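Bonham Z40 Under-Counter Water Filter System

Home > Kitchen > Drinking Water > Under-Counter Systems

Product code: 1545
Price: £199 including VAT
Availability: In stock for delivery or collection from Staradville

The Bonham Z40 is a two-stage drinking water filter intended for permanent installation beneath a kitchen sink. It is supplied with a separate tap, which is fitted to the worktop or the sink deck, so that the existing mixer tap remains in place for washing and general use. The system is suitable for households, small offices and staff kitchens connected to a mains cold water supply.

Water passes first through a sediment cartridge, which retains rust, sand and other fine particles, and then through a Zoltel carbon block, which reduces the taste and smell of chlorine. The Z40 does not soften water. Customers in hard water areas who wish to protect kettles and coffee machines from limescale should also consider the Helmy inline softening cartridge, which is sold separately and fits between the second stage and the tap.

The system should not be used with private wells, boreholes or stored rainwater. It must be connected to the cold supply only.

Choosing between filtered and bottled water

Many customers consider a fixed filter after some years of buying bottled water for the kitchen or the meeting room. The suitable choice depends on how much is drunk on the premises, the storage space available and whether water is needed away from the building. Bottles remain useful for travel and as a reserve during supply interruptions, and the Z40 may be used to fill clean reusable containers for the same day.

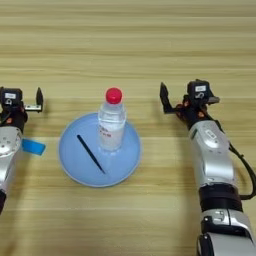
Marston Lane Dental wrote to us that the practice had stopped its weekly bottle delivery a month after fitting the Z40, but had kept one case in the store cupboard for days when the mains was turned off. The practice also remarked that the flow from the filter tap was slower than expected, and that a large jug was best filled before the first appointment.

The rate of flow depends on the incoming pressure and on the age of the cartridges. A marked reduction in flow normally indicates that the sediment cartridge requires replacement.

Specification

Filtration stages: two
Connection: mains cold supply
Tap finish: brushed steel or chrome
Mounting: wall bracket, supplied
Cartridge life: six months in normal household use
Guarantee: two years, excluding cartridges

Contents of the box

Filter head and bracket
Sediment cartridge and Zoltel carbon block
Drinking water tap with washers
Flexible hose and supply valve
Cartridge spanner
Printed instructions

Installation and care

Installation may be carried out by a competent person or by our own fitters. Turn off the cold supply before starting work. After fitting new cartridges, run the tap for ten minutes and discard the water. A small amount of fine black carbon dust may be present during this time and is harmless.

Replacement cartridges are sold in pairs under product code 559. Orders over £40 are delivered free of charge to mainland addresses. The Staradville trade counter is open until noon on Saturday.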